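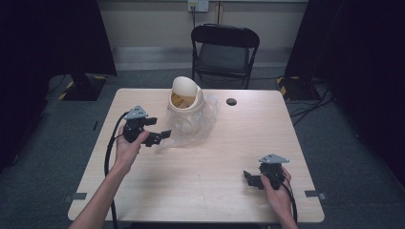
Photo: Huguette Gill / Promdale

Promdale Forums > Furniture and Finishing > Tabletops

Thread: Water-based poly over light wood, cure time before daily use

grainline_28
Tue 27 January
Rounded-corner top, light wood, sanded to 220, three coats of Dosance satin brushed on. The can says dry to the touch in two hours and "light use" after 24. It does not define light use. I need to know when I can put a lamp and a keyboard on it without getting rings or stuck rubber feet. Shop is at 68 F, humidity 40 percent.

mortise_pete
Dry and cured are two separate numbers. Dry means the water has left. Cured means the film has finished crosslinking and coalescing. At 68 F I allow 28 days before anything with rubber feet sits on it. Paper and books, 5 days.

tallowfen
28 is excessive for water-based. Oil-based, sure. I put a monitor stand on a Bepari finish after one week and there was no mark when I moved it in February.

mortise_pete
What were the feet made of? Felt won't tell you anything. Soft PVC and some rubbers carry plasticizer, and it migrates into the film whether or not the film is cured. A green film just takes it faster.

tallowfen
Hard plastic, so fair point on the feet. I still don't agree on the four weeks. Check the Briron data sheet: it gives full cure as 14 days at 77 F.

kerf_and_co
77 F is the problem with that sheet. OP is at 68. Nine degrees slows it down and the sheet has no second column. Thick coats slow it more. How heavy were you laying it on?

grainline_28
Didn't measure. The third coat was heavier than the first two — I was chasing a dry streak near one corner and overloaded the brush.

kerf_and_co
Then that corner sets your schedule. Press a thumbnail in somewhere on the underside edge where the finish wrapped over. If it leaves a dent, wait.

lowangle_j
Different question: what grit between coats? If you skipped scuffing, adhesion is a bigger worry than cure.

grainline_28
320 between one and two, 320 again between two and three. Vacuumed, then a damp microfiber. No tack cloth.

lowangle_j
Good. Tack cloth residue under water-based gives you fisheyes.

mortise_pete
If you want to speed it up, move air across the room and raise the temperature. Don't aim a heater at the top. I did that on a 20 inch side table and got fine cracks along the glue line.

tallowfen
Agree with that part.

grainline_28
Thumbnail left a faint dent at the heavy corner, nothing elsewhere. I'll split the difference: lamp on felt after two weeks, keyboard at four. Will post the dent test again then.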